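Checking battery health on a Lanero phone

The settings page says "Good" for nearly everything, so I wouldn't trust it. Open the dialer, go to Service, then Battery, and write down the cycle count.
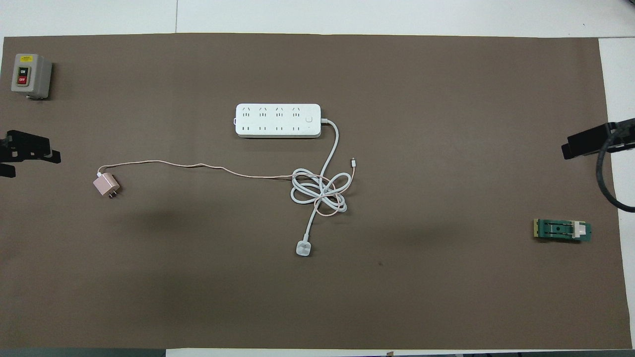

Anything over 300 cycles deserves a second look. Charge to full, play video for 4 hours, and compare the drop with Furer's free meter app. Mine read 2,362 mAh, well short of the box claim.

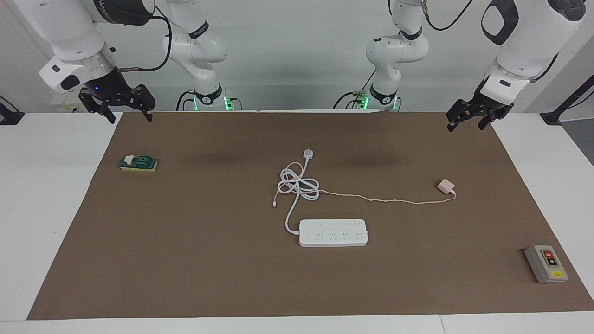 Two arms over the work table, grippers open.

Skip the "recalibration" trick. I tried it and got the same reading.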